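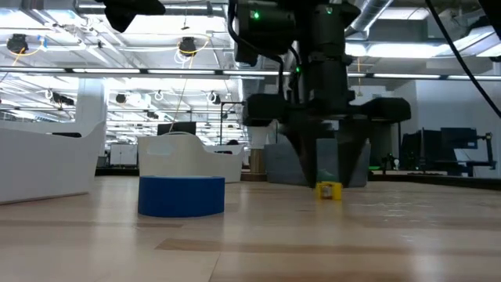 Broteck社バーントン(Barnton)評価ラボ 見学報告
卓上小物ハンドリング用アームの導入検討に関して

Kilel 生産技術課
作成日:2021年8月31日

1. 見学の目的

当課では、組立前工程の小物供給を卓上型のロボットアームに置き換える案を検討している。対象は樹脂ブロック、短い円筒部品、半透明の小型キャップなどで、いずれも片手でつまめる大きさである。現状は作業者がトレイから取り出し、治具の前に並べている。作業自体は単純だが、品種の切り替えが多く、専用のパーツフィーダーを品種ごとに持つと置き場が足りない。

次期の設備予算は上限600万円で枠取りしてある。この金額は昨年度にカタログ価格を積み上げて出したもので、周辺機器と立ち上げ工数の見積りが甘い。今回の見学は、実機の動作を見ることよりも、稼働中の設備に何が付随しているかを拾い、見積り項目の抜けを洗い出すことに重点を置いた。

見学先のBroteck社は機器の選定から据付までを請け負う会社で、評価ラボでは持ち込みワークによる把持試験を受け付けている。リース契約を希望する場合はMac Mathúna社が窓口になる。見学当日は両社の説明を同じ会議室で受けた。

2. ラボの構成

評価ラボは一つの大きな部屋で、仕切りの少ないつくりである。窓は奥の片側に寄っており、室内の照明は天井に列で入った蛍光灯が主になる。天井には梁が渡してあり、照明のほか丸形の黒いカメラがそこから下がっている。カメラの配線は黄色や白で、天井から垂らしたり輪にまとめたりしてあった。

アームは木目調の天板の上で、上方から下向きに作業する配置になっている。床置きの架台に立てる一般的な配置と比べ、天板の上を広く使える。当社の供給台は奥行きが小さく、台上にアームの基部を置くとトレイの場所がなくなるため、この配置は有力である。ただし、上から下ろす場合は支持構造が別途必要になり、これが当初見積りに入っていなかった。

部屋には別のアームを載せた作業台もあり、周囲にモニターと箱形の機器がまとまっている。制御機器の占有面積は想定より大きい。カタログの外形図ではアーム本体の寸法にばかり目が行くが、制御盤、計算機、表示器を置く場所を図面に描いてから面積を判断する必要がある。

3. 把持作業の観察

試験ワークは黄色い小さなブロック状のものと、緑色の半透明のものが近接して置かれていた。ハンドは黒い二指タイプで、指が下に向かってV字にすぼまる形である。指先は天板のすぐ上まで下りる。

確認したかったのは、隣り合ったワークに対する指の逃げである。当社のトレイ内ではワーク同士の隙間が一定でない。二指ハンドの場合、開いた指が隣のワークに触れると位置がずれ、次の取り出しで位置の取り直しになる。Broteck社の説明では、指先の形状は交換式で、狭い場所では先の細い指を使うほうがよいが、その分、横方向の力に弱くなるとのことだった。指の材質や形状は品種に合わせて作り直すことが多く、初回の見積りに予備の指を含めておくことを勧められた。

半透明のワークについては、別途注意を受けた。透明や半透明の部品は、背景の色や指の影によって輪郭の出方が変わり、画像から位置を求める方式では検出が安定しにくい。当社のキャップもこれに該当する。対策としては、照明の追加、トレイの色の変更、検出方式の変更があり、費用はこの順に大きくなる。まずトレイの色を変えて試すことにしたい。

天板の上には青い円筒形のものや、ハンドの奥に灰色の箱形のものも置かれていた。当社の供給台にも箱や治具が載るため、アームの経路をどう取るかは同じ問題になる。障害物の位置を固定できるなら経路は教示で済むが、動かすたびに教示をやり直すなら運用側の負担が増える。物の置き場を決めて天板に印を付けるほうが、障害物を検知する機能を買い足すより安い。

4. 把持試験の条件について

持ち込み試験は1品種につき100回の取り出しを標準とし、失敗を「つかめない」「途中で落とす」「置く位置がずれる」に分けて記録する方式である。報告書には成功率のほか、失敗時のワークの姿勢が添付される。

当社の対象は約40品種あるが、全品種を試験に出すのは費用面で見合わない。形状の近いものをまとめ、各組から最も持ちにくいものを選んで出す。選定にあたっては、現場で落下の多いものを優先する。寸法だけで分けると、表面が滑りやすい品種を見落とすおそれがある。

試験の依頼時に確認すべき事項を以下に控えておく。

・ワークを毎回同じ姿勢で置くか、無作為に置くか
・隣接ワークありの条件を含めるか
・照明は常時一定か、窓からの光が入る条件を含めるか
・再試行を成功に数えるか
・指の交換を行った場合、交換前の記録も報告に残すか

4番目の再試行の扱いは見積り比較に影響する。再試行を成功に含めた数字と含めない数字を並べても意味がない。他社に同じ試験を依頼する場合も、条件書を当社側で作り、同一条件で回答を求める。

窓からの光については当社でも問題になる。供給台の設置予定場所は西側の窓に近く、午後に光が差し込む。ラボの蛍光灯の下で得た結果をそのまま持ち帰ることはできないので、遮光板の費用を周辺費に加えておく。

5. 費用項目の見直し

昨年度の積み上げは、アーム本体、ハンド、制御装置、標準ソフトウェアで構成していた。見学を受けて、次の項目を追加する。金額はBroteck社の正式見積りを待って記入する。

支持構造
アームを上から下ろすための梁または門形の架台。剛性が不足すると先端の揺れが出るため、既設の棚枠を流用する案は取り下げる。据付面の床の水平も確認が要る。

配線とケーブル処理
アームに沿うケーブルには、関節の動きに追従するだけの余長が必要になる。余長が長すぎれば周囲に引っ掛かり、短ければ引っ張られて傷む。消耗品として扱い、交換用を一組、初年度の購入に含める。天井カメラを採用する場合は、カメラから計算機までの配線経路と落下防止の処理も工事費に入る。

カメラと照明
手先に付ける方式と、外部に固定する方式がある。外部固定はアームの可搬重量を使わない利点があるが、ハンドがワークの上に来ると手元が隠れる。当社の用途ではトレイ全体を先に撮ってから取りに行けばよく、外部固定で足りる見込みである。手先カメラは後付けできるよう、取付け穴と配線の余地だけ残しておく。

安全対策
協働型を選んでもリスクアセスメントは必要で、柵が不要になるとは限らない。指先の形状、ワークの角、人の顔の高さとの関係まで含めて評価する。柵を設けるかどうかで床面積と費用が変わるため、発注前に安全衛生担当との協議を済ませる。

立ち上げ工数
社内工数を費用として計上していなかった。品種登録、教示、失敗時の復帰手順の作成は当課が担当することになる。Broteck社に全て委託することも可能だが、品種の追加のたびに費用が発生する契約になる。初回の数品種のみ委託し、以降は社内で行う案を軸とする。

保守
保証期間後の年間保守は本体のみが対象で、ハンドと指は対象外である。指の摩耗は使用条件によるため、費用の提示は受けられなかった。試験後の指を見せてもらい、当社で交換周期を仮置きする。

6. 購入とリースの比較

Mac Mathúna社からは、アーム、ハンド、制御装置をまとめたリースの説明を受けた。支持構造と安全柵は据付場所に固有のものとして対象外である。したがってリースを選んでも初期費用は残る。

リースの利点は、対象品種が大きく変わった場合に機種を見直しやすい点にある。一方、指の加工や取付け部の改造には事前の承諾が必要で、返却時に原状へ戻す義務がある。当課は治具の改造を日常的に行っており、この条件は運用に合わない可能性がある。契約書の案では「改造」の範囲が明確でなかったため、指先の交換、取付け板への穴あけ、外装への貼付けのそれぞれについて可否を文書で求めた。

購入の場合は固定資産としての処理となり、他工程への転用が自由である。現時点では購入を第一案とし、リースは台数を増やす段階で再検討する。ただし、上記の追加項目を入れると600万円の枠を超えるおそれがある。その場合は、架台と安全対策を先に確保し、手先カメラ、予備のハンド本体、遠隔監視の順に削る。架台の仕様を下げて枠に収めることはしない。

7. 納期と日程

標準品の納期は発注後8週間との回答であった。架台は設計確定後の製作となるため、アームと並行して進めないと据付が遅れる。電源と通信の増設工事は当社の手配になる。

9月前半に試験に出す品種を選定し、条件書を作成する。9月後半にワークをBroteck社へ送付し、持ち込み試験を受ける。正式見積りは試験結果と同時に受領する予定で、予算申請の修正はその後に行う。試験前に上限額だけを引き上げる申請は出さない。

8. 未確認事項

・停電後の復帰時に原点合わせが必要か、その所要時間
・制御装置の設置可能な温度範囲(当社の供給台付近は夏季に高温となる)
・ソフトウェアの更新費用と、更新を見送った場合のサポート範囲
・ハンドの開閉力の設定範囲と、薄肉のキャップを変形させない下限値
・緑色の表示灯の意味。アームの関節部と中間部の側面で点灯していたが、状態ごとの色の一覧をもらい忘れた
・架台を別の業者に作らせた場合の、据付精度の責任分担

架台の責任分担は見積りの前提になるため、他の項目より先に回答を求める。既に架台の製作業者から概算を取っているので、Broteck社の回答があり次第、図面を両社に渡す。

添付:費用項目一覧(金額欄は空欄)、供給台の現況図、持ち込み試験の条件書(素案)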